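Home Blog Recipes Garden About Contact

7/14/20

So I've gone and done it, I've started learning the accordion at an age when my knees make more noise than the instrument does. It's a secondhand Hurkier in a case that smells like a church basement, and I love it already (my neighbors have not been asked).

The whole thing began with Radu Avram, who played at my cousin's wedding last November and let me hold his for a minute during the cake. I squeezed out one enormous honk and that was that. I was hooked! It took me months to find one I could afford, and then Huia McPhee at the music shop in Cloutier called to say she had something in the back with two sticky keys and a new set of straps, and did I want to come see it before somebody else did. I drove over so fast I forgot my wallet and had to go home again.

What I hadn't understood is that the left hand works blind. There are all these little round buttons for the bass and you can't see a single one while you're playing, so you find your way from the C, which has a tiny dimple in it, and hope. I practice 20 minutes after breakfast and the same again before supper. On a good day I get through the first half of a waltz. On a bad day I play the same wrong chord six times in a row, and then I put it back in the case and go pull weeds.

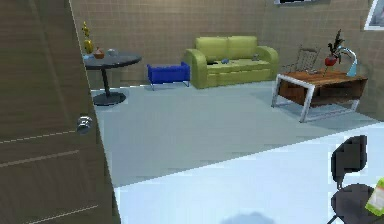
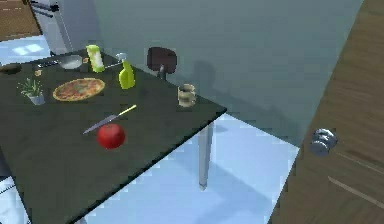
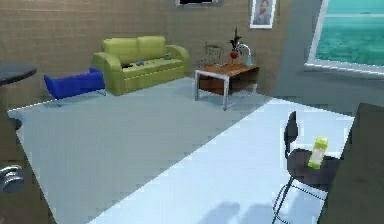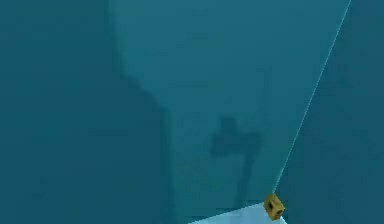
The bellows are the other thing. I kept running out of air in the middle of a phrase, like someone trying to sing after climbing the stairs, until Huia told me to plan my turns the way you'd plan where to breathe. I've been penciling little arrows all over the sheet music and it does help, though my copy of the waltz now looks like a weather map. She also said to quit gripping with my shoulders. I'm working on it, but they creep up around my ears the second there's a sharp in the key signature.

I've also been listening to a lot more accordion music than is good for anyone else in the car. Radu lent me a stack of CDs, mostly slow musette stuff, and there's one tune on the second disc that I've decided I'll play by Christmas. It has a run in the right hand that goes by like a dropped bag of marbles, so we'll see about that!

If any of you play, please tell me how you keep the strap from sliding off your left shoulder. I've tried a safety pin and it went exactly as you'd expect.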